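Software Maintenance in Production
Unit notes: Changing the shape of a live table
Instructor: Sorcha Carroll. Lab sections: Oisín Dolan.

Read these notes before the lab. They assume you know what a transaction is and have written at least one migration against a local database. The lock tables from the previous unit are used without being repeated.

1. The problem

A migration on a laptop is a single event. The application is stopped, the table is changed, the application is started again, and every piece of code that touches the table has the same idea of what it looks like. In production there is no such moment. A deploy replaces application servers one at a time, so for the length of the deploy two versions of the code are running against one database. Background workers may hold on to the old version for longer than that, until their current job ends.

It follows that any schema must be usable by at least two versions of the code: the one being deployed and the one being replaced. If the deploy may be rolled back, the same must hold in the other direction.

Renaming a column breaks this rule in the plainest way. Before the rename, new code fails. After the rename, old code fails. No ordering of the two steps avoids it.

2. Expand and contract

The standard method splits one breaking change into several changes that each keep the rule. For a rename from "contact" to "billing_email" the stages are:

Stage A. Add billing_email, nullable, with no default. Old code ignores it.
Stage B. Deploy code that writes both columns and reads contact.
Stage C. Backfill billing_email for rows written before stage B.
Stage D. Deploy code that writes both columns and reads billing_email.
Stage E. Deploy code that writes only billing_email.
Stage F. Drop contact.

Students often want to merge D and E. Consider what happens if they are merged and the deploy is rolled back an hour later. Rows written during that hour have a value in billing_email and nothing, or an old value, in contact. The stage B code reads contact. The data has not been lost, but the application now behaves as if it had.

Stage C must not begin until stage B is complete on every server and every worker. A single worker on the old version can insert a row behind the backfill, and that row will then be missed. Check the running versions directly. A green deploy screen usually covers the web servers only.

3. Locks

Adding a nullable column is a quick change to the catalog in most current databases. It still needs an exclusive lock on the table for a very short time. The danger lies in waiting for the lock. If a long report is reading the table, the ALTER statement waits behind the report, and every query that arrives afterward waits behind the ALTER. The table is then unavailable for as long as the report runs, although nothing has been changed yet.

Set a lock timeout before the statement:

SET lock_timeout = '2s';
ALTER TABLE accounts ADD COLUMN billing_email text;

If the statement times out, the queue behind it drains and you try again. Put the retry in the migration tool. Do not raise the timeout to make the error go away.

Constraints need more care. Adding NOT NULL in the direct way scans the whole table under the lock. Add a check constraint marked NOT VALID, then validate it as a separate statement. Validation reads the whole table too, but under a weaker lock that allows reads and writes to go on.

4. Backfills

A backfill written as a single UPDATE is one transaction. It holds row locks until it commits, it produces a large burst of log for the replicas to replay, and if it fails near the end all of the work is thrown away. Write it in batches.

The worked case is the accounts table at Fustby, a billing product. The batch size was 600 rows and the job ran 2,293 batches, with a mean of 43 ms per batch. The sum of the batch times is therefore under two minutes. The job took most of a Saturday morning, and nearly all of that was deliberate waiting between batches while replica lag came down.

Points to note from the job:

Walk the primary key. Use "WHERE id > last_id ORDER BY id LIMIT n" and store last_id after each commit. OFFSET gets slower as it goes, and it skips rows when rows are deleted.

Make each batch safe to repeat. The condition "billing_email IS NULL" in the update does this, and it also keeps the backfill from writing over a newer value placed there by the application.

Read the lag before each batch, and stop when it passes a limit. Fustby's first version slept for a fixed time. This was too long at night and too short when the weekly export started.

Log the row count of every batch. A count of zero in the middle of the key range may be correct -- the application may have rewritten those rows already -- but it should be looked at.

5. Checking before the drop

Stage F is the only stage that cannot be undone by a deploy. Before it, run a comparison query for rows where the two columns differ. Run it before stage E, while both are still being written, and keep the result. After stage E the columns are expected to drift and the query means nothing.

Search for readers outside the main application as well. At Fustby the column was also read by Lehtinen, an internal reporting tool with its own copy of the query, and by a nightly script on a host named Doden that was in no repository. The second was found by removing the read permission on contact from every role except the application's and waiting a full billing cycle. Revoking permission is a good rehearsal for a drop: it produces the same failures and is reversed with one statement.

6. Lab

The lab database is Sikadley, a small order system with a load generator that runs throughout. You will split the column full_name into given_name and family_name. Hand in one migration file per stage, the backfill script, and the log of its run. The load generator reports any failed request, and each one must be explained in your write-up by stage and cause.

Names that do not split cleanly are present in the data. Decide on a rule, state it, and apply the same rule in the dual-write code and in the backfill. Oisín will reject scripts where the two differ.
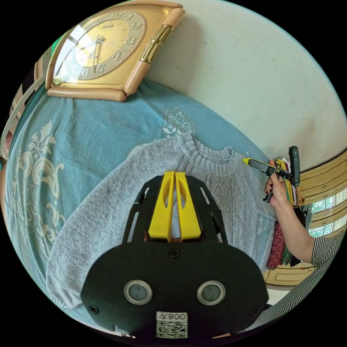
Section 3 applies to the lab without change. The load generator includes one long-running read, so set the lock timeout in every migration file, including the one for the final drop.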